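Why Do We Have Bags?

Have you ever tried to carry ten apples in your arms? You get as far as the door, perhaps, and then one rolls off, and when you bend down to grab it, three more go bouncing across the floor! People have had this trouble for a very, very long time, and that is how bags came to be.

The first bags were made from whatever was close by, such as animal skins, grass, or strips of bark woven together (a bit like braiding hair). You could fill one with berries or nuts and still have a hand free to hold on to your little brother.

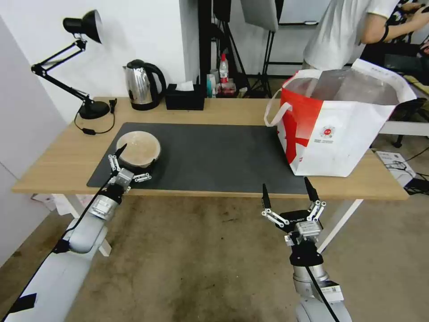 Later on, people learned to spin plants like cotton into thread and weave the thread into cloth. Cloth bags are soft, they fold up small, and you can wash them when somebody spills the milk. Paper bags came after that, and the early ones were shaped like big envelopes, so they wouldn't stand up by themselves. Then clever inventors worked out how to fold a flat bottom, and in went the groceries.

My neighbor Salamatu Balogun still shops in Bimstead with a cloth bag her grandmother sewed. It has 2 patches and a button that doesn't match, and she says it holds more potatoes than she can lift. Maybe there is an old bag in your house, too. Ask a grown-up where it came from!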